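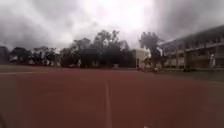
Unit 8: Line Following and Heading Control
Instructor: Damilola Ojo

Last week's controller used wheel encoders only. On long straight runs the heading drifted by more than 2 degrees, so this week we add a camera term.

Finding the line
Take the lower half of the image and convert it to grayscale. White paint on reddish pavement gives good contrast close to the robot and poor contrast farther out, where a thin line fades into the surface. Do not search all the way to the horizon. Trees, pale walls and columns all produce strong edges, and the fitter will use them if you let it.

Fit a straight line to the bright pixels with RANSAC. Start with 300 iterations. A second line that runs sideways across the pavement should be rejected by slope before the fit.

Blur
A soft image widens the edges but moves the center of the line very little. Use the midpoint between the left and right edges. If the fit has fewer than 24 inliers, hold the last heading and slow down.

Control
Steering is the sum of two terms, lateral offset and heading error. Tune the heading gain first with the offset gain at zero.

For lab
Run the Warnley log through your detector and plot offset against time. Bring the plot and your gains on Saturday. Reading: Li, chapter 2.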